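ok thread. been stripping my grandmother's kitchen table since April and I have opinions now

1/ first thing. it was painted. three coats. white, then a green I can only call hospital, then some kind of brown that smelled like a tire when it came up

2/ Mpho Gumede told me to use the heat gun. Mpho does not live in a one bedroom with a smoke alarm over the stove. went with the gel stripper from Zelent, the slow one. leave it on overnight under plastic wrap. OVERNIGHT. the can says 2 hours, the can is lying

3/ scraper: plastic. I used metal on the first leg and you can see exactly where. that leg faces the wall now

4/ sanding. everybody skips grits. dont. I went 80 straight to 220 and got swirls all over, had to go back to 120 like an idiot. lost a whole weekend

5/ also vacuum between grits!! wipe it, vacuum, wipe it again. still found dust in the first coat of oil

6/ people keep asking oil or poly. depends if you have kids. I have no kids and a cat who doesn't care. oil

7/ the guy at Van Wyk (the hardware place, not the street) tried to sell me a stain called Fekuritz Walnut. no. I did not spend six months getting paint off so I could put brown back on 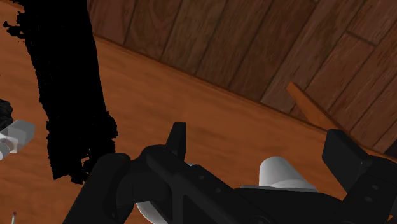 8/ color is the part I'd argue about all day. my floor is dark so the table was never going to match it and I quit trying. warm orangey brown top over dark reddish boards looks good to me, you get that soft grain and the two woods don't fight. matchy wood rooms look like a showroom

9/ Johannes Ntuli says orange wood is a 90s thing. Johannes has a glass table

10/ cost so far: stripper, 2 packs of sandpaper, oil, one pair of gloves that melted. cheaper then the one I liked at Hamatcombe, which was 2,000 and had wobbly legs in the store

11/ still have to do the drawer. drawer is stuck. will report back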